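# Blue bins will not save you

Sunday, June 13, 2021 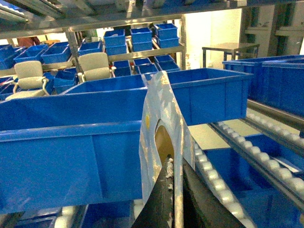 *Blue bins in both sizes, the roller rails, and the two beige chairs.*

I have been promised a better life by plastic containers at least once every few years since I was in college. First it was the under-bed kind. Then it was the clear ones with the lids that snap, until they don't. So when Hanna told me last winter that the stockroom was going over to blue bins, all of it, big ones on rollers and small ones on shelves, I said "great" in the voice my wife says I should stop using at work.

Some background for the people who come here for the bicycle posts. Mivelance sells replacement bits for household stuff: hinges, feet, knobs, gaskets, the odd little clips that hold a refrigerator shelf up. It is a small place. I handle orders three days a week and do the returns desk when Lech is out. Before the bins we had cardboard boxes on the same metal shelves, with marker on the front, and you found things by knowing where they were. I liked that system. It had the large flaw that it only worked for people who'd been there a while, and Hanna brought this up often.

The plan was drawn up in February by Waldemar Cieślak, who is Hanna's brother-in-law and used to lay out stockrooms for a company called Erkel. The bill for the first round of bins and rails was $2,675. I know because it was taped to the break room fridge for a week, I assume by accident.

## What we were told

Waldemar's pitch went like this. Large bins hold the bulky stuff and whatever has just come in. They sit on the roller rails, you put a full one in at the high end, and it comes down to you. Small bins hold the small stuff and live on the shelves. Everything is the same blue so that everything stacks with everything. Labels go on the front. You will save, he said, 3 minutes on every order.

I asked where the three minutes came from. He said it was a known figure. I asked who knew it. We moved on to the label printer.

I'm not against bins. I want that on the record, since Chiến has started introducing me to delivery drivers as the man who hates bins. What I'm against is the idea that if you put a mess into matching containers you have dealt with it. You have hidden it from yourself. A cardboard box with its flaps up and a gasket hanging over the side at least tells you there are gaskets in it. A blue bin on an upper shelf tells you it's blue.

## The large ones

The big bins are good. I went in wanting to dislike them and I can't really manage it. The rims are thick enough that you can get your fingers under them without it hurting, and they tilt well, so you can lean one toward you and see what's at the bottom. With cardboard you were in up to the armpit. The rack has levels, and having a couple of bins parked higher up while you work from the ones down by the rails does make a kind of sense once you've done it for a while.

My complaint is that a large bin is a large invitation. Put a big open container next to anybody's work area and it becomes the place where things go when the person holding them doesn't want to decide. We have had the following come out of bins marked INCOMING: a glove, half a catalog, somebody's umbrella, a whole bag of drawer knobs that we'd told a customer in Ohio were out of stock. I sent that customer the apology. I did not mention the bin.

And packaging. So much packaging ends up in there. Scraps of white stuff, thin curved sheets of who knows what that came wrapped around something else and looked too useful to throw away. Every stockroom has this material. You hold a piece of it up, you think "that might be from a set," and you put it back in a bin, and the next person does precisely the same. I proposed a rule that anything nobody can name by Friday goes in the trash. Lech proposed that I be the one to check, so the rule is on hold.

## The rollers

I was most doubtful about the rails and I've ended up in the middle.

They do what they're meant to. You give a bin a nudge and along it goes over the white rollers, and it's pleasant in the way that a well-hung drawer is pleasant. Chiến likes them so much that he nudges bins that don't need to go anywhere. For the first week I'd hear that rattle from the returns desk and know he was on a break.

But a rail only has two ends, and I don't think that was thought through. If the bin you want is behind two others, you either lift the front ones off, and they're heavy, or you push all of them back up, holding them there with your hip while you reach over. We lift. So the work we used to do hauling boxes off shelves is now done hauling bins off rails. Waldemar says this means we're loading them in the wrong order. I'm sure that's true. I'd only say that trucks don't arrive in the right order, and a system that needs them to is going to be disappointed a lot.

The other thing about rails is that they eat floor. There used to be room for a cart to go around the end of the shelving, and now there's a strip of beige floor you walk down sort of sideways if you've got anything in your arms.

## The small ones

Small bins get stacked. That's where I start to grumble.

They fit on top of each other, so people put them on top of each other, and then the one you need is underneath. It's always the hinge feet, for some reason (felt-bottomed, brown, we sell piles of them). Our shelves are plenty tall enough for a second row of bins on top of the first and it looks terrific from the doorway. It looks like a place that has its act together. Mieczysław Szewczyk, who owns the building, came by in April and walked up and down saying how tidy it all was, and he was right, and he also didn't have to find anything.

I did my own test, because I don't trust the known figure. I took my order slips over two weeks, 100 of them, and wrote the start and finish time on each one. I had a smaller pile from last fall, when we were arguing about Lech's hours, to compare them with. I'm aware that this isn't science. The parts are different, the season's different, and I was the one holding the pencil.

The bins were faster. Not by three minutes, or by one. On orders with a single item they made no difference I could see, because I already know where the common parts are. On orders with several odd items they helped, and I think most of that came from the labels. We could have had labels on cardboard. I said so at the time, and Hanna said we'd had seven years to put labels on the cardboard.

I haven't got an answer to that one.

## The chairs

There are two beige office chairs in among the shelves, and they've been in there since before the bins and will be in there after. They weren't on Waldemar's drawing. He had that space marked as clear and wrote CLEAR on it in capital letters.

I bring them up because I think they're the most used things in the room. You sit to go through a low shelf. You sit to read a packing slip. You rest a small bin on the armrests while you hunt for the lid of something. When the new layout went in, the chairs were moved out to the hallway and by lunch they'd both been moved back, and when Hanna asked who had done it there was a lot of looking at shoes. It was me for one of them. I've never found out about the other.

It's the part that doesn't get into a plan, the way people are going to stand or sit or lean while they do the job. Waldemar knows far more about racks than I do. He measured the shelving twice. I don't think he watched anybody pick an order.

## What I'd change

Hanna reads this blog, so consider this the memo she asked me for.

Stop stacking anything that sells weekly. Stack the slow stuff if we have to stack.

Make the labels bigger. Ours were printed with a program called Cledemis that came with the printer, and the default size is for people with the eyes of a hawk. I've asked Chiến to find the setting. He says there isn't one and I don't believe him.

Pick one large bin, just one, and call it the don't-know bin. Write it on the front. People are going to use a bin for that anyway and I'd like to have only one to dig through.

Don't buy the second round yet. There's a quote on Hanna's desk for 4 more sections of rail, and I'd like us to get through one busy fall with what we have first. If we're still walking sideways in November we'll know we didn't need more of it.

And leave the chairs alone.

I'll admit that last Tuesday I found a left-hand hinge for a discontinued cabinet in under a minute, in the bin it was supposed to be in, with the right name on the label. I stood there holding it for a bit. Then I looked in the one next to it, which was also marked as left-hand hinges, and it was full of rubber feet.

Bicycle post next week. The rear hub is making the noise again and I've ordered the wrong bearings for it twice.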